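Falluvero two-arm kit: our first few weeks with it

A good many of you wrote in after the last newsletter asking whether we were ever going to get our hands on the Falluvero kit from Solberg, and I'm happy to say that we have, and that it has taken over the better part of the Fledenberg workshop (and most of my evenings, if my family is asked). It comes as a pair of arms with a gripper each, and the practice job we keep going back to is the humble one of putting a toy into a bin.
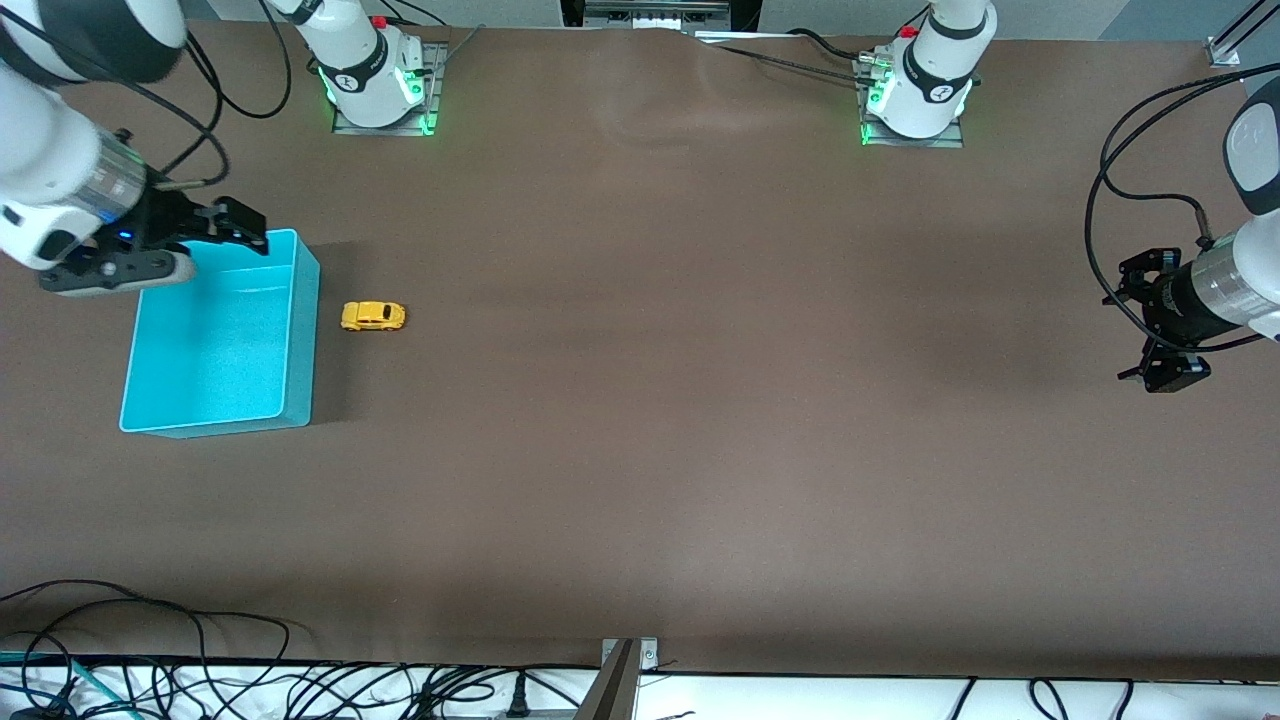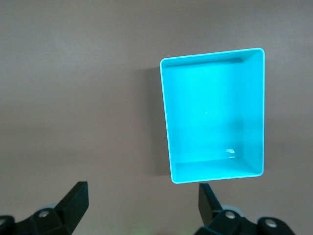 What we liked, and what we'd change

Setting up was friendlier than I had feared. Both bases bolt down to metal plates, and once they were fixed they stayed put. The green lights around the bases are cheerful company, and I found the red button on top easy to reach without looking for it, a comfort on my first clumsy day!

The cables are another story. There are a lot of them, and I would gladly trade a page or two of the manual (it runs to 403 pages, bless them) for a bag of decent clips. Plan on giving them more room than you think you need.

We logged 100 practice runs with the little yellow car before moving on to harder things, and the software kept every one of them in order. I do wish the replay screen used bigger type, but Solberg tells us an update is coming in November, so I'll hold my grumbling until then.

Readers of this newsletter can borrow the kit for a month through our Flanero lending plan. The fee is $381, or $666 if you'd like two months, and a setup call is included either way. Just reply to this newsletter and we'll put you on the list.

Recent items
Flanero lending plan: what's on the shelf
Choosing a table for a two-arm setup
Letters: your cable-tidying tricks
Fledenberg workshop open evenings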